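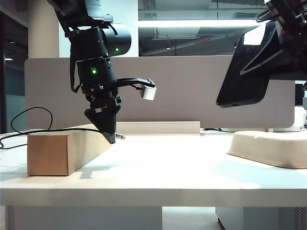 Arm 1 above the bench, carton at left and pulp tray at right. Part of arm 2 is visible at the upper right.

Control and Perception Working Group
Minutes of the meeting held on 14th December, Pidby office, small meeting room

Present: control (two persons), perception (two persons), planning (one person), tooling (one person), operations. The chair was taken by planning.
Apologies: the Tallusden site. Their written comments were received before the meeting and are included under items 3 and 6.
Minutes written by: tooling

1. Minutes of the previous meeting

The previous minutes were accepted with one correction. Under item 4 the word "timeout" should be "time stamp". The sentence now says that the driver does not attach a time stamp to joint states when the queue is full.

2. Open actions

Logging format: closed. Both arms now write the same fields in the same order, and the old converter has been removed from the repository.

Simulator licence: still open. Operations has asked for a quotation and has received no answer.

Naming of the coordinate frames: closed, with some discussion. The names "base_left" and "base_right" caused confusion because people look at the bench from both sides. They are replaced by "arm1_base" and "arm2_base". Old names will give an error at start-up and will not be translated silently. Perception asked that the error message says which file contains the old name. Agreed.

3. Control

The new controller branch, called Plirkard, was run on both arms during the last two weeks. Control reported that the slow approach to the table is smoother than before. The small oscillation which was seen in the last centimetres is gone when the stiffness in the vertical direction is lowered before contact is expected.

The disadvantage is that the position error in free space becomes larger if somebody forgets to set the stiffness back. This happened on two afternoons. It was proposed to connect the stiffness with the state of the task, so that it returns to the normal value automatically when the arm goes up. Planning supports this. Tallusden wrote that they prefer to keep a manual setting as well, for tests. The meeting agreed to have both, with the automatic value as the default.

The control loop was checked for missed cycles. In a run with 1,207 motions, 5 motions had one missed cycle each. All of them occurred when the logger was writing a new file. Control will move the opening of the file to another thread and repeat the same run.

There was a question about whether the limit on the joint acceleration should be raised. It was decided to leave it as it is until February.

4. Perception

The estimate of the carton pose is good when the carton lies flat and the long side is well visible. It is worse for the pulp tray. The rim is low and its colour is near to the colour of the tabletop, so the segmentation often joins the tray and the table into one region. Perception has labelled 153 further pictures of the tray and will train again before the break.

Planning asked if the tray could be placed on a dark mat. Perception answered that this would help the numbers but the customer's tables are also white. The meeting agreed to keep the white table.

Shadows were discussed shortly. The shadow beside the carton is soft and is sometimes included in the mask, which moves the estimated centre to one side. A simple correction by depth was tried and it works for the carton. For the tray it makes no difference.

Calibration between the two arms: the Zürcher routine is now in the main branch. It needs 800 seconds for the complete procedure, and operations finds this too long to do each morning. Perception will prepare a short check with a few poses, and the complete procedure will be started only if the short check fails. The threshold for failing still has to be chosen.

5. Planning

The collision model of arm 1 was too simple. It contained the arm and the gripper finger, but the horizontal bracket which extends sideways from the gripper assembly was missing, together with the white cap at its end. The planner therefore accepted paths in which the cap would come too near to arm 2. The bracket and the cap are now modelled as two boxes with a margin.

Cables are not modelled. Control remarked that the cable at the wrist needs space on one side and that some wrist rotations should be avoided for this reason. It was discussed whether to add a flexible model. The meeting considered this too much work at present. Planning will add a limit on the wrist rotation instead, and it will be written in the configuration file and not in the code – this was requested by several persons.

The smartphone cradle on arm 2 is included in the collision model, but with the dimensions of the previous cradle. Tooling will measure it again.

Planning time became longer with the additional boxes. Nobody had an objection, as the paths for the carton task are computed before the motion starts.

6. Tooling

The replay viewer can now show both arms on one time axis. Tallusden reported that it stops when a log has no joint states at the beginning. The fault is understood and the correction is in review.

Continuous integration takes too long when the simulator tests are included. It was agreed to run these tests at night and before each merge into the main branch. Ordinary commits run only the unit tests.

Operations asked again for a printed start-up sequence at the bench. Tooling will write one page.

7. Actions

Control: automatic stiffness by task state, with manual override.
Control: file opening in a separate thread, repeat the long run.
Perception: new training for the tray; short calibration check and a proposal for its threshold.
Planning: wrist rotation limit in the configuration file.
Tooling: measure the cradle on arm 2; correction of the replay viewer; start-up page.
Operations: second request for the simulator quotation.

8. Other business

The bench must be left with both arms in the parked position over the break. The date of the next meeting will be sent by operations when the room booking is confirmed.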